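Grasp software catch-up, February - minutes
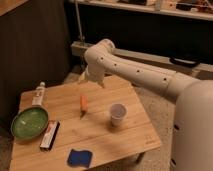 Mumham Manipulation Software Team, control and planning group

I took notes this time, so blame me for the spelling. Bradley Dobson chaired, and the two people from the Hurville office dialed in. We started at 9:30 and skipped the last minutes since we'd all read them.

Planner
We spent most of the hour on the approach to the orange carrot-looking thing. It's narrow and it tapers, so the grasp sampler keeps offering poses near the thin part and scoring them way too high. Bradley wants a penalty on local width. I'd like to try filtering first (it's a smaller change and I already have half of it on a branch!) and he was fine with that. I'll have it up for review before the next meeting.

Hurville asked why the arm pauses above the object before it goes down. That's the replan step. It waits for a fresh pose estimate and the timeout is set to 1390 ms, a leftover from when we ran everything on the old machine. We agreed to make it a config value and start at 90 ms less, then keep going down until something complains.

Perception
The white paper cup is still the troublemaker. Depth on the rim is patchy and the segmenter sometimes merges it with the arm, white on white. The green bowl is fine, and so is the box with the red lettering. The flat blue piece gets dropped as table noise because our height cutoff is too high - we'll lower it to 18 mm and rerun the regression set, all 114 scenes. Bradley is a bit nervous about false positives from the shiny tabletop. So am I, to be fair.

Tooling
The Lidico log viewer now opens our new recordings, hooray. Scrubbing backward still crashes it. Hurville will send them a bug report with a short log attached.

We also talked about merging the Halás branch and went around in circles for a while. Left open.

To do
Me: width filter, timeout into config
Bradley: height cutoff, regression run
Hurville: Lidico bug report, and please reply to my email about joint limits

We wrapped up at 10:40. Same call link next time.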